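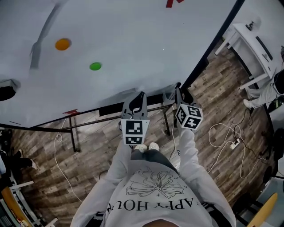 Re: Zever cleaner on white tabletops, anyone had real results?

gristmill
Wemstead had it on the end display again Friday. The label says it lifts "years of gray" off white laminate in one pass. I've bought enough miracle spray in my life to doubt that. Has anybody used it on a table that gets worked on every day?

palebirch22
Used it on our craft table. Marks came off, table looks great. Not sure what there is to doubt.

gristmill
What kind of marks? Pencil comes off with spit.

palebirch22
Pencil, some marker, whatever was on there. I didn't run a lab test.

tollhouse_k
I did sort of run one. Half the table with Zever, half with dish soap and baking soda, 3 passes each. Couldn't tell the halves apart the next morning and neither could my wife. The soap cost me nothing.

oddlot
Baking soda is an abrasive though. Do that for a year and you'll have a dull patch that grabs dirt worse than before. Seen it on a Hanatside bench top, and there's no fixing it.

tollhouse_k
A dull patch from baking soda? I'd want to see that next to one that was never scrubbed. Those tops go dull on their own.

oddlot
Suit yourself. I had two of them.

gristmill
So one yes with no details and one tie with dish soap. Bottle is 22 bucks here.

palebirch22
Then don't buy it??

marlpit
Check whether it's a stain at all before spending anything. Long gray streaks are often metal rubbed off onto the surface from something being dragged. The Opoku cream for sinks takes that off. Go easy, and try it by the edge first.

gristmill
Does the Opoku leave a film? The last cream I tried did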